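Undora furniture notes: plastic stools

README

Contents of this folder

The notes in this folder cover the small household furniture kept in the Hovstead room. This part deals with the stools. Chairs, side tables and the shelving have their own folders and are laid out in the same way.

The notes were started by Esi Gyamfi in November and are now looked after by Dede Nartey. There are 2,276 entries in the whole set. Of these, almost 900 are about seating, and 22 deal only with the joint between a leg and a seat.

What counts as a stool

A stool is any seat without a back that one person can lift. Step stools with two treads are filed under steps. Folding stools are in, but their hinges are written up separately under Ko, the folder for moving parts.

Working on the legs

Stools are turned over before any work on the legs, so that the seat lies on the floor with its underside up. A plastic sheet goes down first. We use black because a dropped white cap or peg is easy to find on it. The sheet creases after a few uses and can be smoothed by hand, but it does not need to be flat.

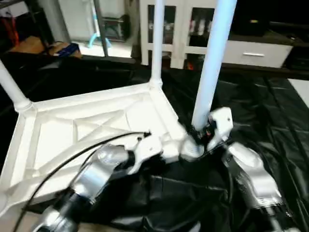

On moulded seats, the ribs underneath carry most of the load. Entries record the rib pattern in a few words (crossed, square, ring, plain) and note any cracks near the corners. Each leg goes into a socket at a corner of the seat. Hold the seat close to the socket and the leg a little above it. Holding a leg by its far end puts too much strain on the socket, and older plastic may split.

Fields in each entry

name: a short name for the stool
colour: as seen in daylight
underside: rib pattern, or "solid"
legs: number fitted when the entry was written
joint: push fit, screw, clip or unknown
state: sound, worn, cracked or incomplete
remarks: free text, often blank

Known problems

White and off-white were used loosely in the early entries and should be read as the same colour. Seven entries have no joint type. The stools from the Tondilano sale were entered twice, once by Esi and once by Dede, and the second version is the one to use.

"Incomplete" means that a part was missing when the entry was written. Some of those parts have been found since and the entries have not all been changed.

Corrections

Send corrections to Dede with the name of the stool and the field that is wrong. Please leave the old remarks in place and add new ones underneath.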